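Stira Bedrooms
Data card

What it covers

Stira Bedrooms is a set of recordings of everyday bed-making in lived-in homes. It holds 2,491 clips from 31 bedrooms, grouped by room and then by task. Tasks are pulling a sheet straight, spreading a blanket, folding a blanket back and moving pillows.

Bedding was left as the household had it. Sheets and blankets were not swapped for plain ones, so patterns, pile and colour differ a good deal from room to room.
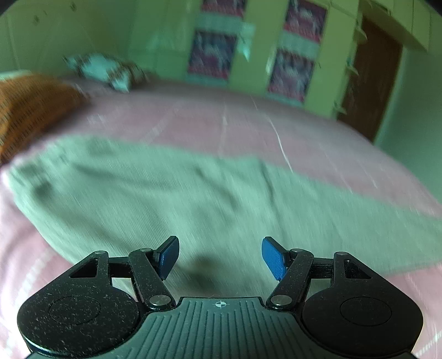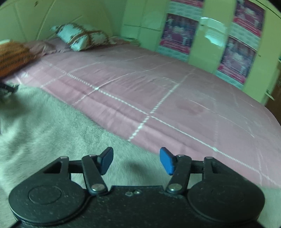 Etell, February

Both are from the same bedroom, listed under blankets. The second has the checked sheet in dusty pink with the mint-green fuzzy blanket nearer to hand. The first takes in the green wardrobe and the brown door behind the bed, and has a strong green tint. Colour has not been corrected anywhere in the set.

Labels

Each clip has a task name, a room number and a short note on the bedding. Notes use everyday words: sheet, blanket, duvet, throw, pillow. Fuzzy and fleecy fabrics share one tag, "soft pile". Checks, stripes and prints are tagged separately.

Known gaps

Cots and bunk beds are not included. Only 21 rooms have a fitted sheet. Clips with motion blur were kept and carry the tag "blur".

Files

rooms.csv: one line per bedroom
clips.csv: one line per clip
bedding.txt: the full word list

Changes

The Vuller rooms were renumbered in the February release. Older room numbers will not match.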